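Storneck bench, sorting task, November, notes after the stop at 14:20

The right arm stopped again today with a following error on the wrist joint. Same as last week, it came when the arm was going down over the office supplies basket. The log of the controller gives code 673 and then the brake closes. The arm held its position and dropped nothing, so from the safety side I am satisfied, but we cannot run like this.

First I suspected the new Stella grasp model, but the commands in the log are smooth. The measured position is what falls behind, always near the same wrist angle. I think the cable of the gripper pulls at this angle. It has too little free length after Welport moved the clamp.

What I did: power off, lock on the switch, clamp opened and moved 50 mm back to the elbow. Then I turned the wrist by hand through its full range and felt no hard point. I did not change the error limit in the Kravets driver. Please do not raise it to make the fault go away.

The cycle counter was at 3,934 at the stop. I want 1,000 cycles at half speed without a fault before anybody works inside the yellow line again.

Objects are back at their start places and the labels on the table are still good to read.

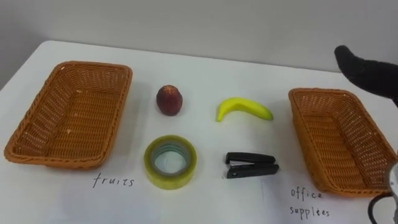 Still open: the spare cable is not ordered, and I must compare the wrist current with the log from before the clamp was moved.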